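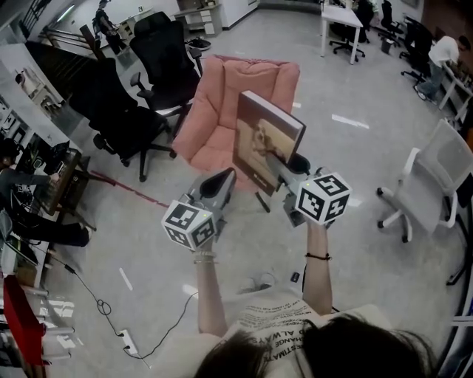
She said I should tell them before the warm-up and get it over with, and if I left it until afterwards they would think I'd only decided because of the score.

We were on the 307, upstairs at the front, with my bag taking up the seat across the aisle and my sticks between my knees. The heater was blowing on our feet. I said I would see how it went.

"You said that at Clokden," she said.

I had said it at Clokden. We lost that one in overtime and the bus home was so quiet that I couldn't have told anybody anything.

The job was in Lenwood, starting in March. It was a proper job with a pension, and the university there would let me finish my last two modules part time. There was a rink in Lenwood too, but the team that played in it was the team we were playing that night, and I'd been kept off the puck by them for three winters. I didn't think they would want me. I didn't know if I wanted them.

We got off outside the Kashyap tyre place and walked down. Bovside rink is behind the leisure centre and you go in by the bins. Someone had put grit on the path but not on the steps. She took the sticks and I took the bag, and at the door she gave me the sticks back and went round to the front to pay.

The dressing room was half full. Our captain was taping a stick and didn't look up. The goalie had his headphones on and was throwing a tennis ball against the wall between the pegs, as he always did, and catching it low. I sat down in my place next to the radiator. It's a bad place because the radiator doesn't turn down, but first-years get what's left and I'd never moved.

I got as far as my shin pads. Then I said, "I've got something to say," and the captain said, "Is it about the socks?"

It wasn't about the socks. The away socks had gone missing after Clokden and everyone had been blaming everyone else in the group chat. Our left winger said he'd told people already that he'd left them on the hook. Someone said which hook. The goalie took one side of his headphones off to ask what was going on, and then the coach came in with the lines written on the back of a pizza menu, and I did up my skates.

I was on the second line with the left winger and a tall lad from the physics department who had played in Finland for a year and never mentioned it. We had the first shift after the face-off because the coach wanted to start with legs. The ice was good at that end and chewed up at the other, where the juniors had been on until six.

They put up 300 seats for university games and most of them were taken. The Lenwood lot had come over in a coach and had a drum. I looked for her and found her near the penalty box with a cup of tea. She raised her eyebrows at me. I shook my head.

Lenwood scored early. It came off somebody's skate and went in slowly, and our goalie lay on his front and looked at it. Then nothing much happened for a long time. I had one chance, a rebound that came straight to me with the net open, and I hit the side of it. The drum went off as if they'd scored again.

In the first interval they did the puck throw. You buy a foam puck and throw it at a bucket on the centre spot, and whoever lands it gets half the money. The other half was for a new scoreboard, and a board by the skate hire said they had reached 1,000 pounds. It had said that since November. A small boy in a Lenwood scarf got it in the bucket off the rim and his dad had to sign for it.

The coach told us we were standing still. He told me I was waiting for the puck to come to me and it wasn't going to. He said it in the same voice he used for telling us when the bus left.

We got one back in the second period. The tall lad won it behind their net and put it out in front without looking, and the left winger was there. I was nowhere near it, I was changing, with one leg over the boards. But I banged my stick with the rest of them.

It was 2 all with four minutes left when their big defenceman caught me along the boards. It was a fair hit. I sat on the ice for a bit and listened to the drum, and I thought that in September I might be sitting on the bench behind that drum, in that colour, next to him. He put his glove down to pull me up. I took it.

"You all right?" he said.

"Yes," I said. "Is it easy to park at your place?"

He looked at me through his cage. "There's a multi-storey," he said, and skated off.

Nobody scored after that. In the league you get a point each for a draw up to the end of January, so there was no overtime, and we shook hands and went in.

I told them with my helmet still on. I said I'd got a job in Lenwood and I'd be going in March, so I would miss the last three games and the cup if we were in it. The goalie stopped unbuckling. The left winger said, "Lenwood?" and I said yes. He said, "To play?" and I said I hadn't asked them yet.

The captain thought about it. Then he said that if I was going I could have a look through my bag for the socks before I went.

I looked. They were at the bottom, in a carrier, under a towel I hadn't used since Clokden. They threw things at me for a while, mostly tape.

She was waiting by the bins with her hood up. The 307 had gone and the next one wasn't until twenty to eleven, so we walked as far as the Kashyap place and stood in its doorway out of the wind. I gave her the sticks to hold while I found my gloves.

"Before or after?" she said.

"After."

"What did they say?"

I told her about the socks.

Home Fixtures Stories Archive Contact

Last updated: January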